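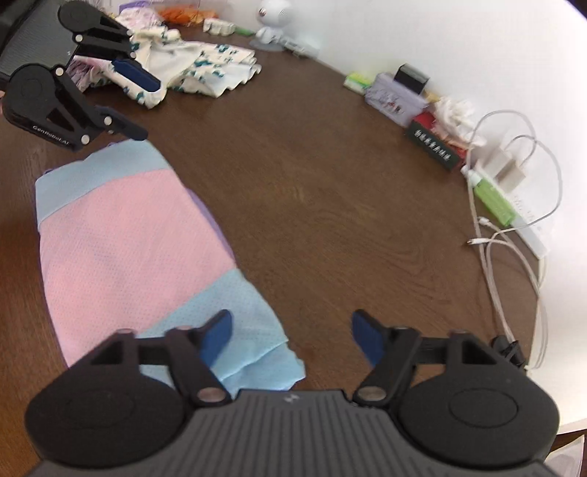 Cloth folding with two hand-held grippers. Open linkages and pivot pins at the front, ruffled hem at the back.

Home / Grippers and accessories / Guards

Plarmont Linkage Guard, Rev 2
Part no. 2519
Sold in pairs (one left, one right)
Made by Genden for Huravwood

In stock

The Plarmont is a flexible cover that clips over the linkage arms of a two-jaw hand-held gripper. It keeps fabric, cords, loose sleeves and the occasional fingertip out of the gaps that open and close as the jaws move. It weighs very little, looks like a shin pad for a small animal, and does one job.

The first version did that job for a while and then did the opposite. If you own one, please read the next section before adding anything to your cart.

Safety notice: Rev 1 guards

Stop using Rev 1. It has a square clip at the pivot end. Rev 2 has a round one, and you can tell them apart with your thumb.

What went wrong: the square clip has a sharp inside corner, and that corner cracks. A cracked clip still holds the guard on well enough to pass a glance. Then the jaws close, the loose end folds inward, and the guard ends up between the arm and the body of the gripper. The jaws stop where they are. Whatever was between the arms at the time stays there too.

We learned this in September from Jarrah Trevaskis, who runs garment folding for our test customer and had bought the guards to stop lace trim getting caught in the arms. Her report reads in full: "Lace trim now caught in guard. Guard caught in arm. Please advise." The blouse was cut free. Her glove was also cut free, with her hand out of it by then, and she was not hurt. She has asked us to mention that the blouse was not a cheap one.

We had cycled the clip on the bench more than 300 times before release. We did this with the guard pointing straight ahead and no cloth in the jaws, a test that told us a good deal about guards pointing straight ahead with no cloth in the jaws. Twisting the gripper to turn a fold loads the clip sideways. Nobody on our side had folded a shirt with it. We have now folded a lot of shirts.

If a Rev 1 guard jams

Let go of the trigger and leave the gripper on the table. Do not pull on the fabric. Pulling tightens the fold in the guard, and you will lose both.
If your gripper has a motor or any powered assist, switch it off and unplug it before your hands go near the arms.
Open the clip at the body end with a flat plastic tool. A screwdriver works too, on the guard and on your palm, so please don't.
Slide the guard out toward the finger pads, then free the cloth.
Check both arms for bits of clip before you use the gripper again. A piece lodged by the pivot feels like a stiff joint and gets blamed on the joint.

What changed in Rev 2

Round clip with no inside corner.
A short tether, so a clip that does let go leaves the guard hanging outside the arm.
Softer material along the inner edge. It still grips trim if you really force it in there, but it gives it back.
The bench test now includes twisting, with ruffles. The ruffles were Jarrah's idea and she chose the worst ones she could find.

Will it fit?

The guard suits grippers with two side housings and open arms up to 11 mm thick, measured at the thickest point between the pivot and the finger. Measure yours. We get a steady trickle of returns from people who measured the box.

It does not cover the finger pads and will not protect anything held between them. It also does not cover the round housings, so keep long hair and hoodie strings clear as you did before. If you work with a gripper in each hand, fit guards to both, and watch the spot where one tool reaches across the other. Two guarded arms can still pinch a knuckle between them.

Clear the table too. Charging leads, open packets and whatever else lives along the wall behind your work will find their way into an arm sooner or later, and a guard is a poor substitute for a drawer.

Care

Wipe with a damp cloth. Look at both clips before each session. White lines in the material mean it is on its way out and the pair should be replaced. Don't glue a cracked clip. We have seen this done very neatly, and it jammed all the same.

Returns and swaps

Rev 1 guards can be swapped for Rev 2 free of charge, with or without the receipt, in as many pieces as they happen to be in. Send them to the Huravwood service desk and include the name of your gripper model. If you bought through Vương, they will handle the swap at their counter and you don't need to write to us.

If a guard has damaged something you were folding, put a note in with it. We have a form for that now.

In the box: one left guard, one right guard, two spare clips, plastic release tool, fitting sheet.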